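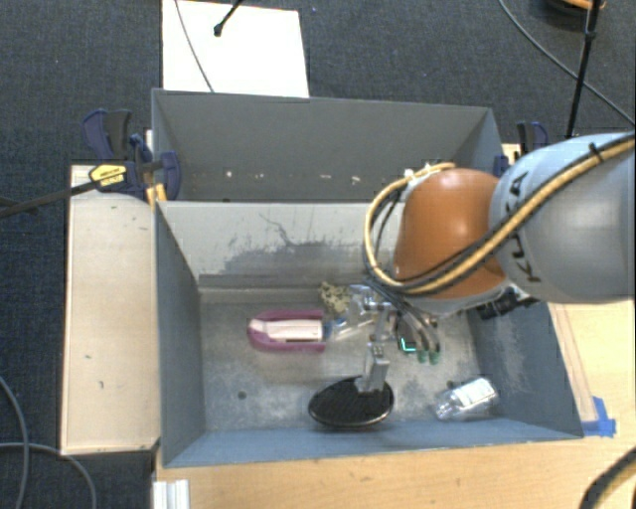
Foro > Comunidades y vivienda > Calefacción y agua caliente
Tema: Repartidores de costes en radiadores, ¿alguien ha notado diferencia?

marga_4izq
Buenas. En mi finca nos pusieron los repartidores en los radiadores antes del invierno pasado y acabamos de recibir la primera liquidación completa. Me salen 1.347 euros por la temporada. El año anterior, con el sistema viejo por coeficiente, pagué 1.175. El piso es un cuarto interior, orientado al norte, y no hemos cambiado de costumbres: 21 grados por la tarde y cerrado por la noche.
La empresa que lleva las lecturas es Dritik. En la hoja vienen las unidades de cada radiador y una línea que pone "parte fija", sin más explicación. ¿Alguien sabe qué es y si puedo pedir el desglose?

tejadillo
La parte fija es lo que se reparte entre todos consumas o no: pérdidas de las tuberías, electricidad de las bombas, mantenimiento. Suele ir por coeficiente o por superficie. En mi comunidad es el 30 por ciento, en la de mi hermano el 40. Tiene que estar aprobado en junta, mira el acta.

Perihan Keskin
Sí puedes pedir el desglose, al administrador y por escrito. Pide tres papeles: la factura total de combustible, el porcentaje fijo aprobado y la tabla de factores de corrección de tus radiadores. El último es el que casi todo el mundo olvida. A cada repartidor se le asigna un factor según la potencia del radiador, y si apuntaron mal el modelo o el número de elementos, pagas de más todos los años.
A mí me pasó con el del salón. Tiene 15 elementos y lo habían metido como uno más grande. Me lo corrigieron, pero tardaron casi una temporada.

radio_calle
Yo voté en contra en su día y sigo pensando igual. En un edificio sin aislar, los de los pisos altos y los de las esquinas pagan la falta de aislamiento de todos. El del segundo interior tiene vecinos por arriba, por abajo y por los lados, cierra las llaves y se calienta de gorra. Antes por lo menos se repartía.

tejadillo
radio_calle, eso tiene parte de razón pero antes también había gente con la ventana abierta en enero porque le daba igual. En mi bloque el gasto total de gas bajó desde el primer invierno. Que a alguno le suba el recibo no quiere decir que el sistema funcione mal.

radio_calle
Explícaselo a mi madre, que vive en un ático y pasa la mañana en bata con manta. El total baja porque hay gente pasando frío.

marga_4izq
Gracias, Perihan. Escribí al administrador el miércoles, a ver qué dice. He mirado los radiadores y uno de los dormitorios tiene una cortina larga por delante. ¿Eso influye?

Perihan Keskin
Influye, sí. El repartidor mide la temperatura de la superficie del radiador, y los de 2 sensores también la del aire. Si lo tapas, el calor se queda detrás de la cortina y el cuarto no se calienta, así que la válvula sigue abierta. Recoge la cortina por encima del radiador y quita lo que haya encima: toallas, ropa, cubrerradiadores de madera.

Peter Bednárik
Soy calefactor, ahora jubilado. Dos cosas que no se han dicho.
La primera, el equilibrado. Si se ponen válvulas termostáticas en toda la finca y no se equilibran las columnas, el agua va por donde le es más fácil. Los primeros radiadores se calientan demasiado y los últimos se quedan tibios. Un cuarto interior al final de la columna puede tener la válvula a tope toda la tarde y no llegar a 21. Pregunten si se hizo el equilibrado y quién lo firmó.
La segunda, la temperatura de impulsión. Hay calderas que siguen a 75 grados en octubre porque nadie ha tocado la curva desde que se instalaron. Con las columnas pasando por dentro de los pisos, una parte de ese calor no la cuenta ningún repartidor.

radio_calle
En eso sí le doy la razón a Peter. En nuestra sala de calderas hay una centralita Jireš con el manual metido en una bolsa y no sé de nadie que lo haya abierto.

cosme77
Buenas, me cuelo. ¿Y los ruidos? Desde que pusieron las válvulas me silba el radiador del pasillo, sobre todo a primera hora. ¿Es aire?

Peter Bednárik
Si es un silbido continuo, suele ser exceso de presión en la válvula: muchas están cerradas y la bomba sigue empujando igual. El aire suena más bien a gorgoteo. Purga primero, que no cuesta nada – con la calefacción parada y un vaso debajo – y si sigue, que revisen la bomba. Las de velocidad fija dan este problema casi siempre.

cosme77
Purgado. Salió un poco de aire pero el silbido sigue. Aviso al presidente.

marga_4izq
Actualizo. Ha contestado el administrador. La parte fija es el 35 por ciento y está en el acta. El precio del gas subió respecto al año anterior, así que una parte de la diferencia viene de ahí. La tabla de factores la tiene que mandar Dritik y me dicen que en agosto cierran la oficina, de modo que hasta septiembre nada. Del equilibrado no me ha respondido.

tejadillo
Insiste con lo del equilibrado. Y si no contesta, que vaya como punto del orden del día en la próxima junta. Lo puede pedir cualquier propietario.

radio_calle
Y llevad también el aislamiento de la cubierta, que es por donde había que haber empezado.

tejadillo
Con qué dinero, esa es otra. A nosotros nos dieron presupuesto y se aparcó.

Perihan Keskin
marga, cuando te llegue la tabla súbela sin los datos personales, si quieres, y la miramos. Haz también una foto a cada radiador de frente y apunta alto, ancho y número de elementos. Con eso se comprueba en un rato.

marga_4izq
Lo haré. Gracias a todos.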